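Codano pushes new grasp planner, drops the old retry loop

Codano has put out version 6 of its grasp planning software, and the big change is what happens when the planner isn't sure. The old one tried a grasp, missed, backed off and tried the same grasp again. Up to 5 times. The new one throws out the candidate after a miss and replans from a fresh wrist view.

Bernice Appiah leads the planning work out of the Lirkthorpe office. She says the retry loop was eating most of the team's cycle time and hiding bugs on top of that. "You'd look at the log and it said success. Sure, on try number four." 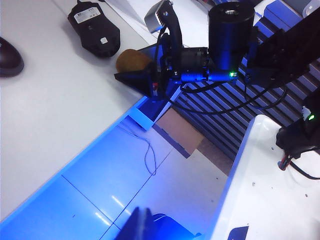 Version 6 also changes how the planner scores objects it has no model for. Before, anything unknown got boxed and grabbed across the short side. Fine for cartons, bad for nearly everything else. Now the score comes from whatever surface the wrist camera can see, and the part hidden behind a finger gets marked as unknown instead of empty. A lumpy brown thing like a potato, half behind the finger pad, is the kind of case Appiah means. Same with a computer mouse lying upside down, where the underside is what the software has to work from. Cords are still a problem. The planner treats a cord as part of the object and sometimes picks it as the best grasp, fix is planned but no date yet.

Memory use is up. Teams on older controllers will want to check before they upgrade. The default is 300 grasp candidates per view, and that can be turned down in the config file.

Demov, the logging tool that ships alongside, gets a smaller update. It now saves the rejected grasps too, with the score and the reason, so you can scroll back thru a bad pick and see what else was on the list. Comfort Dramani wrote most of that. She closed 63 tickets for this release, a lot of them about timestamps.

Old config files will load but the retry settings are ignored, with a warning at startup. Version 5 gets bug fixes until February. Release notes and the migration script are on the Codano downloads page, login needed.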